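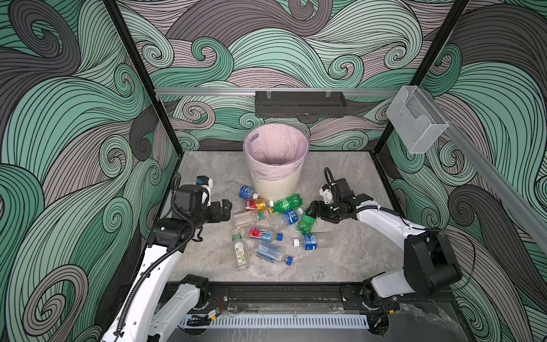
4. Sorting and bagging empty bottles

This section covers the daily handling of empty drink bottles in rooms fitted with the Varnstead small waste set. The set uses one round bin per room, one liner per bin, and a larger collection sack kept in the hallway cabinet. Set the bin on a hard, level floor toward the back of the space, with a fresh liner folded over the rim, and put the bottles down on the floor in front of it before you start. A pile of mixed bottles, such as a big green soda bottle lying among smaller clear ones, should be sorted by size first. The large ones take up most of the room in the liner and need to be flattened.

For rooms without a hard floor, use the Raslow mat (part 506) under the bin and the bottles.

4.1 Before you start

Check that the bin is empty and that the bottom is clean. Dried soda under the liner will glue it to the bin and tear it when you lift it out.

Check the liner for holes by holding it up to the light. Liners from the Brennan roll (part 204) are thin and should be opened by rubbing the top edge between two fingers. Do not shake them open near a fan.

Have a towel within reach.

4.2 Fitting the liner

1. Open the liner fully and push it down until it touches the bottom of the bin.

2. Run your hand around the inside to press out trapped air.

3. Fold the top edge outward over the rim. Leave at least two inches hanging down on the outside all the way around.

4. Pull gently on one side. If the liner slides, gather the slack at the back of the bin and tie it in a small knot below the rim.

Note: Any liner color may be used for bottles. If your building assigns colors to different kinds of waste, follow the chart inside the hallway cabinet door.

4.3 Preparing the bottles

1. Pick up each bottle and check for liquid. Pour anything left over into a sink. Do not pour it into the bin.

2. Rinse bottles that held milk, juice, or sweet tea. Water bottles do not need rinsing.

3. Leave the labels on. Paper and film labels are removed at the collection point.

4. Take off the cap and flatten the bottle. Press in the middle first, then fold the bottom up. Ribbed bottles are stiffer and may need to be pressed in two places.

5. Put the cap back on and tighten it while the bottle is still flat. This keeps the bottle from filling with air again.

Caution: Do not flatten a bottle with the cap on. The cap can come off with force. Keep your face to one side when you open a soda bottle that still has liquid in it.

Caution: Bottles roll. Do not leave them on the floor where people walk.

4.4 Filling the bin

1. Put the large bottles in first, upright, against the wall of the bin.

2. Add the small bottles in the center.

3. Stop when the bottles reach the rim. Do not push down on a full liner. A folded bottle has sharp corners and will go through the side.

4. If bottles are left over, start a second liner. Do not stack bottles above the rim.

If you are not able to flatten bottles, they can go in whole. Expect to change the liner more often.

4.5 Removing a full liner

1. Unfold the edge from the rim and bring it up over the bottles.

2. Twist the top twice and tie it.

3. Hold the bin down with one hand and lift the liner straight up with the other. If it sticks, let air in by pulling one side away from the wall of the bin.

4. Carry the liner to the hallway cabinet and place it in the Grokimeck collection sack (part 900). Leave it tied.

5. Wipe the inside of the bin and fit a new liner as in 4.2.

4.6 Cleaning the bin

Wash the bin once a week with warm water and dish soap. If the outside is ribbed, use a soft brush along the ribs, as dust and drips collect there. Let it dry upside down before fitting a liner. Bleach will yellow white plastic and is not recommended.

4.7 Common problems

Liner slips into the bin: The liner is too small, or the edge was not folded down far enough. Repeat 4.2, step 3.

Bad smell: A bottle was not emptied. Remove the liner, wash the bin, and check the bottles before bagging them again.

Bin tips over: The weight is on one side. Spread the large bottles evenly around the wall.

Replacement bins are ordered as part 1579. Liners are sold separately.

Section 4 revised Mar 28, 2015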